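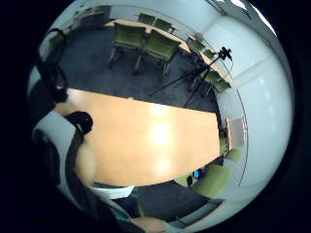
4. Recording a session (hand-held gripper)

Before you start: battery above 30, card in, lens wiped. Clear the table of cups and phones.

1. Switch on the Flundora grip. Wait for the second beep.
2. Hold it still over the table, count of five. Starts the tracking.
3. Put out the tray and the small objects. Tray can overhang the table end, fine.
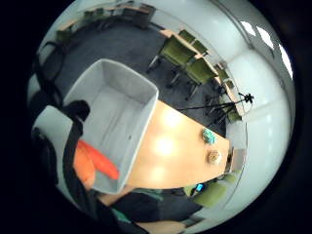 4. Pick one object, move it to the tray, let go. Slow hands. One take = one pick.
5. Short press to end the take. Reset, move the objects somewhere new, go again.
6. Stop at 100 takes. Swap operator if you can.

Note: botched grasps stay in, mark them F on the sheet. Don't delete on the device, it upsets the numbering.

Caution: keep your free hand off the lens. The Nutham batch lost 58 takes out of 378 that way.

Caution: dont pull the card while the light is blinking.

7. Copy to the Ljungberg drive, folder by operator intials. Upload problems to Dionysis Mitsotakis-Vlachou, before 4 pm.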